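About Nunura

Hi, I'm Nikola Stępień, and I run Nunura, a little language school for grown-ups in Zidlow. I started it at my own kitchen table with three students and one very tired dictionary (I still have it!), and these days 38 of you come through the door every week.

We teach Polish and English in small groups. Lessons last 90 minutes, mostly talking, with a bit of grammar when somebody asks for it – and somebody always asks.

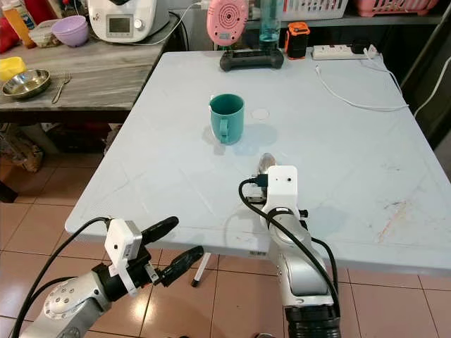
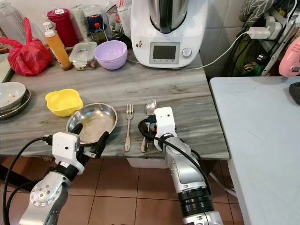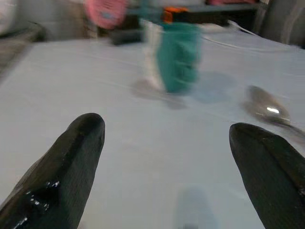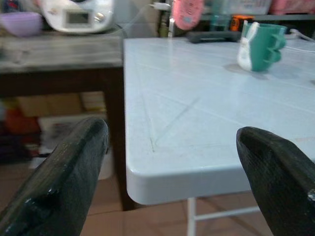

Ksawery Szewczyk joined me one August to take over the evening beginners. He's far more patient than I am with verb endings, and he'll happily go over the same one all night. He also looks after our lending shelf, 600 books and growing, so please bring back the crime novels!

Want to try us out? Your first lesson is free, and you don't need to know a single word. Just write to me and tell me which evenings suit you.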